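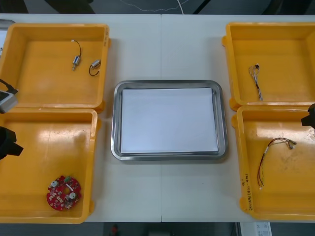 Kit packers wanted for a bench trial, Virotow

Paid, short term, 31 places

Ititz is looking for people who have packed parts kits, wiring sets or small assemblies for a living and are willing to do it again next to a two-arm robot cell. You will pack trays. The robot will pack trays. You will also spend time looking at what the robot packed and telling us whether you would have let it go out the door.

We are an independent test shop. We don't build robots and we don't sell them. Manufacturers and their customers come to us when they would like to know if a machine can do a chore, and a good many of them don't enjoy the answer. The claim we have been asked to check this time is that a robot is ready to take over light kitting on an ordinary shop floor. We have heard this claim before, about folding towels and loading dishwashers and sorting bolts, and most of those chores are still being done by hand.

The work

The job is called Dalen in our paperwork, so that's the name you will see on your forms. Parts sit in yellow bins, and there is a steel tray with a sheet of paper in the bottom. You take motors, circuit boards and wire harnesses from the bins and lay them in the tray to match a card. A new hire would have the hang of it before the first coffee break.

For a machine, the boards are the easy part, as they are stiff and keep their shape. Wire doesn't. A harness can lie differently every time it is put down, the leads hook on each other, and a motor with its wires attached likes to bring a neighbor along. A packer deals with that without thinking, with a shake or a second finger. We want to know how well two grippers deal with it over a full shift, with no engineer leaning in to help.

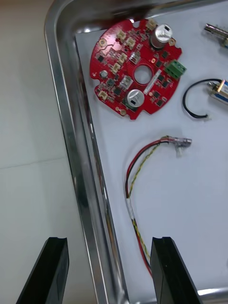
Round board and wire harness on the tray liner, gripper open.

Each participant comes in for eight sessions. A session is three hours, morning or afternoon, and you can mix the two. In a packing session you work at your own pace on a bench of the same height as the robot's. In a checking session you go through finished trays, some packed by people and some by the cell, and you won't be told which are which. You mark each one pass, fix or reject, and write down why in your own words. "Harness under board, will get pinched" is a perfectly good note.

The trial is set at 200 trays per participant, packing and checking together. Speed is recorded. We would still ask you not to race. Plenty of demonstrations are won by beating a nervous person over ten minutes, and we have no use for that result.

Who we want

At least one year of paid work in kitting, packing, light assembly, wiring or incoming inspection. It doesn't have to be recent. Retired packers are very welcome.

Good close vision, with glasses if you wear them, and hands that can pick up small connectors.

You can stand or sit on a stool for three hours with a break.

Enough written English for short notes. Spelling doesn't matter.

You don't need to know anything about robots. If you have worked for a robot maker in the last two years, please sit this one out. Opinions are fine. Several people on our staff think the cell will do better than I expect, and they may be right about the boards.
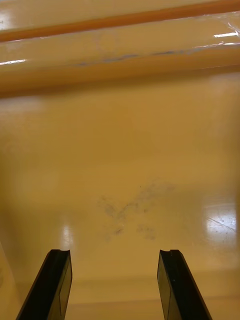
Fingers open, nothing held. Smudge on the surface below.

Small things count in the scoring, so please report them. A missed pick is a missed pick even if the next try lands. Tell us about marks, scuffs and dirt too, on the parts or on the work surface, whoever you think made them. The maker's own summary gave a single success number with no word on what was counted as a failure — we'd like ours to have the failures in it.

Pay and practical matters

$925 for the full eight sessions, paid after the last one. If you have to drop out, you are paid for the sessions you finished. Parking is free, and the bus from Skundetness stops across the street. The bench is in a heated room on the ground floor with no steps.

Both arms stay behind a light barrier while they are running. You will never be asked to reach in, and if you do the cell stops. No video of your face is taken. Your hands will be filmed during packing, so you need to be okay with that.

Sessions begin in October and run until every participant has finished. Results go to the company that paid for the trial and, in shortened form, to everyone who took part. The contract says the client can't edit either one.

How to apply

Write to the Dalen desk at Ititz, Virotow, or leave a note at the front counter between 8 a.m. and 4 p.m. Tell us where you packed, what you packed and for how long. No résumé needed. Say whether mornings or afternoons suit you, and mention if you are left-handed, as we set up the bins to match.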